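Drument Simulated Household Set: Frequently Asked Questions

Last updated 20 December 2020

General

What is in the set?
Recorded runs of a two-armed robot working in simulated rooms. Each run holds the joint positions of both arms, the state of both grippers, the rendered views and a one-line task instruction. The current release has 3,319 runs.

Who maintains it?
The data team at Lendano. The renderer and the room library come from an internal project called Trumholm, and some older file headers still carry that name.

Is any of it recorded on real hardware?
No. Every run in this release is simulated. Do not mix it with the Hellström runs, which are real and use a different joint order.

Collection

How are the runs produced?
An operator drives both arms from a pair of hand controllers. The simulator logs at a fixed rate and writes one file per run. Nothing is smoothed at this stage. Pauses and corrections stay in.

Are failed runs kept?
Yes, in a separate folder. There are 433 of them and they are not counted in the total given above. A run is marked failed if the target is dropped, if an arm passes its joint limit, or if the operator presses stop before the goal check passes. Please do not train on this folder by accident. The loader skips it unless you set include_failed.

How long is a run?
The limit is 400 steps. Runs that reach the limit without meeting the goal are marked failed.

What varies between runs?
Room layout, furniture, wall and floor finish, lighting, the starting pose of the robot, and the position and angle of the target. The robot model does not change. Neither does the gripper.

How are target objects chosen?
They are drawn from the object library by shape class. The "long, thin" class covers anything that must be held away from its middle or lifted with two hands. Object names in the library are short and not always helpful. Use the shape class for filtering.

Views and labels

Why is the robot's own body in the head view?
The view is placed where the head sensor would be, and the torso and upper arms fall inside it. We do not mask them. A policy trained on masked views did worse in our tests when one arm crossed in front of the other.

How is a reach labeled?
By phase: approach, align, close, lift. The approach phase ends when the gripper is beside the target and at its height. In the bedroom view that follows, the left gripper is next to the stock end of a black rifle-shaped object on the nightstand, level with the top of the furniture. The right gripper is off to the side with its fingertips slightly open. Each arm gets its own phase label.

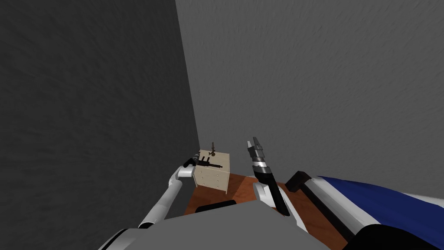 Are contact labels included?
Yes, one flag per gripper per step. They come from the physics engine and not from the rendered views. A gripper can look as if it is touching an object when the flag is still zero.

Use

How should I split the data?
By room. A random split puts the same room in both training and test sets, and the scores come out too high. The supplied test list has 693 runs in rooms that do not appear in training.

The joint values look shifted by one step. Is this a bug?
It was, in files written before May. Download those files again or apply the offset given in the readme.

How do I report a bad label?
Send the run number, the step range and the label you expected. Corrections go into the next release.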